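okay so I finally did the thing I've been threatening to do for two summers, I went through every single sewing pattern I own. thread, because I have opinions now and my sister has muted me

final number: 451 patterns. I don't sew 451 things. I sew pajama pants, tote bags and the same button-up shirt over and over in different fabric

some background. I got most of these from an estate sale lot back when I was first learning, a whole dresser's worth, and then people hear you sew and they just start handing you grocery bags. I have never once said no to a grocery bag

I paid 34 dollars for that first lot, by the way, dresser included. the dresser is great! the dresser is the best thing I own. bottom drawer sticks but you lift it and it's fine

the first thing I did was sort by type of garment, which took two evenings and was a mistake. I should have sorted by size. if it's four sizes away from me and I don't want to grade it, I don't care how cute the collar is

(if you don't sew: grading is making a pattern bigger or smaller. it's math and tape and a lot of muttering. I can do one size up or down. four sizes is a different hobby)

so, sorted AGAIN, by size. anything I could wear as is or with one size of fiddling went in the keep pile. that got me down to 265 and I felt amazing for an entire afternoon

then I started opening the envelopes to see if all the pieces were in there. oh boy

things I found inside sewing pattern envelopes: a different pattern. half of a different pattern. a recipe for ham loaf. a note that says "Denise - let out the hips, she won't admit it." I hope Denise got her hips let out

also a sleeve piece with no other pieces. just one sleeve. I kept it for a whole day out of respect

how to check a pattern without losing your mind: the instruction sheet nearly always has a little diagram of every piece with numbers. lay the sheet out, flip through the tissue and match numbers. don't unfold the tissue all the way. you will never get it back in there and then you're a person with a ziploc problem

about ziplocs! I know people are going to tell me to put everything in gallon bags with the envelope in front. I did that with maybe fifty of them years ago and they slide around like fish. they will not stand up. they will not lie flat. I'm moving them out of bags as I go

what I'm doing now is comic book boards. slip one in behind the envelope and it stands up straight in a box like a record and you can flip through. the fat coat patterns don't fit but the fat coat patterns don't fit in anything

ok the tissue. old tissue gets crispy. I used to iron mine on the lowest heat, no steam, and that works fine for newer stuff, but I had a really lovely shirtdress pattern crack right along the bust dart and now I just don't touch the old ones. I trace them and put the original away

tracing paper talk, skip if you're normal. I've tried the medical exam table paper everybody loves and it's cheap, sure, but it tears if you look at it. I switched to the Pronier tracing cloth, the kind on the wide roll, and you can pin it and even baste it together to check the fit. costs more. I use less of it, so whatever

for markings I use a plain pencil. I had a set of Fonell fade-out pens and they faded out. before I'd sewn anything. I traced a whole pair of pants one night and by breakfast I had a big blank piece of cloth shaped like pants

then the index. I know, I know. but I have bought the same wrap skirt pattern three times. THREE. I needed something I could look at on my phone while standing in a thrift store

tried an app first, Karaki, which lets you snap the front and back of the envelope and it's supposed to read the number for you. it read one of my patterns as a phone number and offered to call it. deleted

so it's a spreadsheet. pattern company, number, size, what it is, is it complete, have I made it, would I make it. that last column did more work than all the rest of them put together

rules I ended up with for "would I make it":
- have I wanted this exact thing in the last year
- do I already own the good version of it
- does it have a gusset

I don't do gussets

the jumpsuits all went. I had nine jumpsuits. I loved looking at them and I have never in my life wanted to get fully undressed in a restaurant bathroom

kids' patterns were harder. my niece is tall now and wants hoodies from the mall like everybody else, and I had all those little rompers and the one with the duck on the pocket. I kept the duck. the rest are going to a lady at the library sewing night who has twins

oh and the library sewing night! if yours has one, go. ours is in July and August only, six in the evening, and there's a swap table every time. I'm bringing two boxes and I have promised out loud, in front of people, that I'm coming home with none

stuff I'm selling, which is a short list: a few of the older designer ones, because those do go for real money if the pieces are all there. if they're uncut say so in the listing, and if they're cut say which size they're cut to. I've been burned by "good condition" so many times

stuff I recycled: anything missing a main body piece. I felt terrible and then I felt great. I did keep the instruction sheets from a few since some of them explain a welt pocket better than any video I've watched

while the spreadsheet was out I did the notions too. bobbins, snaps, all that bias tape. I had so much bias tape. I had bias tape in a green I can only call "dentist"

bobbins get wound and go straight into those foam rings. I got the Osamo ring in the end and it holds on tight, a little too tight, you do have to dig them out with a thumb. but they don't roll under the fridge anymore

needles: write on the packet what you last used it for. mine says things like "denim, one pair, still ok??" and it has saved me a lot of skipped stitches

and small stuff wants a lid and a handle. fight me. a basket is where seam rippers go to stab you 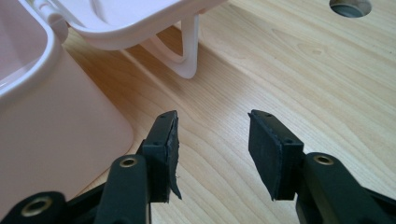
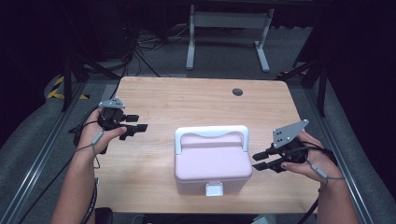

pink box, light wood table, very much my color scheme lately

anyway where I landed after all of it: 265 down to a number I'm not posting until after the swap table. it's lower. it's a lot lower. I can close every drawer in the dresser, even the bottom one with the lift

next up is fabric, and I'm scared. there's a bin I haven't opened since I moved. I know there's wool in it. I'm choosing not to think about moths

if you've got a big stash and a system that works please tell me, especially for the fat coat patterns, I'm dying over here

Erasto Lema: For the coats, try flat magazine files turned on their side, and leave the envelope out completely. I fold the tissue to the size of the file, clip the instruction sheet to the front and tape a photocopy of the envelope on the spine. I've got all my outerwear on one shelf that way and it doesn't bulge. Also please don't toss that single sleeve, check the number printed on it against your incomplete ones first. I found the missing half of a peacoat doing that. And open the wool bin outside, on the porch or somewhere, just in case.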